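4. Soft partitions and the sound of talk in shared rooms

4.1 What people told us about the panels
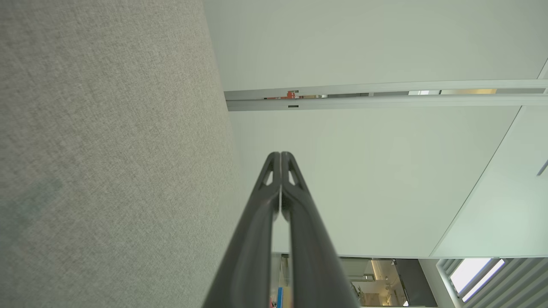 Figure 1. Light grey woven fabric surface.

When we first began asking people about noise in the places where they work and study, we expected to hear a good deal about telephones, doors and chairs, and we did hear about those, but what people really wanted to talk about was other people's conversations. It was the half-heard sentence from the next table that wore them down by the middle of the afternoon. Many of the rooms in our study had tried to deal with this by putting up soft surfaces of one sort or another, and the people who used the rooms had firm views on them. A surface like the one in Figure 1, light grey and finely woven, with tiny lighter and darker speckles all through it, was usually spoken of kindly, and the words we heard most often were "calm", "plain" and (from one reader at the Ullow library, who clearly meant it as praise) "like a good winter coat". Hard, shiny surfaces were seldom given that sort of welcome, even in rooms where they stood well away from anybody's desk.

We should say a little about who these people were. Across the four sites, which we call Dramov, Ullow, Gezer and Petine after the buildings themselves, 174 people filled in our questionnaire, and 23 of them were good enough to sit down with one of us for a longer talk. Most of these talks were led by Chiến Lưu, whose patience with a wandering story is a good deal greater than that of his co-authors, and they lasted about 60 minutes each. We let people begin wherever they liked. Quite a few began with a complaint about the heating and came round to sound only later on, and we have kept those early passages in our notes, as they often tell us how settled or unsettled a person felt in the room before noise was ever mentioned.

The first thing that came through strongly was that people do not separate what they hear from what they see nearly as tidily as those of us who write about sound tend to do. A person sitting beside a soft partition would tell us that the room was quiet, and then, a few minutes later, describe in some detail an argument about holiday dates that she had been able to follow from start to finish. We do not think she was being careless. She had been shielded from the sight of the speakers, she felt she had a corner of her own, and the talk bothered her less for it. Berkay Ertürk has suggested that we call this "being let off listening", and although the phrase is a homely one we have not been able to better it. Several people used words close to it without any prompting from us.

The second thing concerns touch, and here we were rather taken by surprise. Our questionnaire had nothing in it on the subject. Yet in the longer talks people kept telling us that they ran a hand along the fabric as they passed, or leaned a shoulder on it while waiting for a colleague to finish a call. At Gezer, where the desks are packed closely together, one man said he could find his own place with his eyes shut by the feel of the cloth at the end of his row. Handling of this kind leaves its traces in the end, and those who look after the rooms mentioned smudges far more often than they mentioned sound. The people who sat in the rooms hardly brought them up at all.

4.2 Where the panels stood

Placing mattered more than we had allowed for when planning the work. In the reading room at Petine the soft partitions had been set out along the outer walls, well behind the readers, and opinion there was lukewarm at best. People called them "nice enough" and went on to ask whether something might be done about the main table. When we returned in October the same partitions had been brought in between the tables, and the answers were a good deal warmer, even among readers who told us that they could hear just as much as before. We would be wary of making too much of this, as the room was also less busy that month and the low autumn light had put some people in a better humour.

Dramov gave us a different picture. It is a large, tall room with a stone floor, and voices carry up and come down again in odd places. Seven of the people we spoke with at length worked there, and all of them had moved desks at least once on account of noise. Their advice to us, offered quite freely and with a certain amount of laughter, was that we should stop asking about partitions and start asking about the ceiling. We have taken this to heart, and the question is included in the follow-up described in section 6. It does mean that our findings on partitions should be read with ordinary rooms in mind, of the height one would find in an office or a small branch library, and that for halls like Dramov we have much less to offer.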